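[Dedoscombe-list] Re: Reading glove patterns across sizes
February, posted by Sadia Cheema
2 minute read

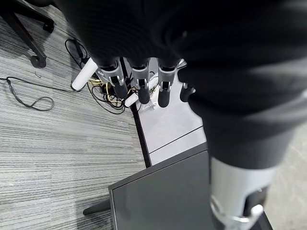
Fingers pointing down, seen from the wrist.

Thanks to everyone who wrote in about the sizing tables. I'm answering the finger length question first, as it has come up twice now.

On the Dedoscombe list, Pollock wrote:

> I knit the Kavham gloves in the medium and the hand fits fine, but
> the fingers are all too short except the little one. The pattern
> says to work each finger for 28 rounds. Do I add the same number to
> all of them, or does each one need its own count? I don't want to
> rip back four fingers on each hand if I can help it.
> Also, is the Cotden wool still the one people use?

Each one needs its own count. The pattern gives 28 rounds for every finger except the little one, and that only works for a fairly square hand. Most people have a middle finger that is clearly longer than the index.

What I do is try the glove on before starting the fingers, with the stitches on waste yarn. Then I measure from the base of each finger to the tip and take off a quarter inch for the decreases. Write the four numbers down. For the second glove, measure the other hand too. My left ring finger is longer than my right and I only found out from knitting.

If the fingers are already finished, you don't have to rip back the whole thing. Pick up the last plain round before the decreases, snip one stitch in the round above it, and unravel the tip. You can then knit upward from there. It takes me 30 minutes a finger, most of it spent getting the stitches back on the needles.

Check your gauge again before adding length. Fingers are worked on so few stitches that a lot of us tighten up without noticing. Going up one needle size for the fingers may be enough.

As for the wool, yes, I still use the Cotden. The skeins are 300 yards and a medium pair leaves enough for mending. Wash the swatch first, as mine grew a little in length.

The thumb is a separate problem and I'll write about that when I've finished the pair I'm on. I'm at round 11 of the gusset.

Sadia

This site uses cookies. Accept | Manage settings
Get the list digest by email. Subscribe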